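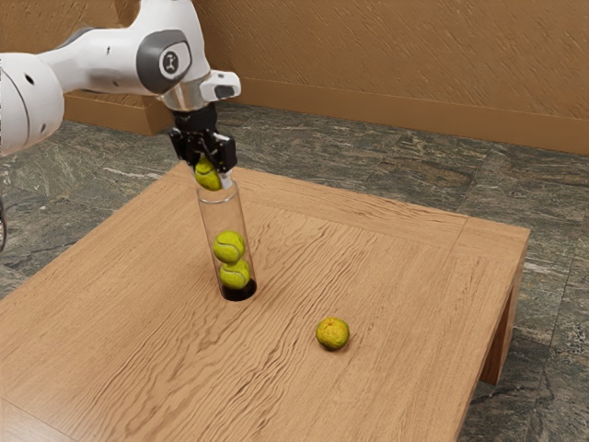 Koster Courts Junior Tennis: Progress Report, Second Quarter
Submitted to the Prollico Community Fund by Shabnam Kazmi, program manager

Enrollment
We have 129 children on the books, against a grant target of 100 for the year. Most of the new names came through the two elementary schools on the Narkasura side of town. The under-eights group is full and has a waiting list. The teen group is still smaller than we would like, and we are moving it to Tuesday at 6:30 p.m. to avoid the clash with band practice.

Coaching
Joon-young Song finished his Level 2 certificate in January and now runs the beginner sessions. We are still one assistant coach short on weekends. The post has been advertised again at a slightly higher hourly rate.

Courts and equipment
Court 3 was resurfaced on budget. Court 4 has a drainage problem along the back fence and was closed for 5 days. The contractor's quote for the repair is attached. We bought 27 junior rackets and replaced the nets on both practice courts. Balls are wearing out faster than planned, so we have asked Nuditz for a bulk price.

Money
Spending is in line with the approved budget except for transportation, which is $500 over after the van rental rate went up. We ask to cover this from the unused printing line.

Next quarter
Fix the drainage on Court 4, fill the assistant post, and hold the parents' evening that was put off in the spring. The attendance sheets will follow with the next claim.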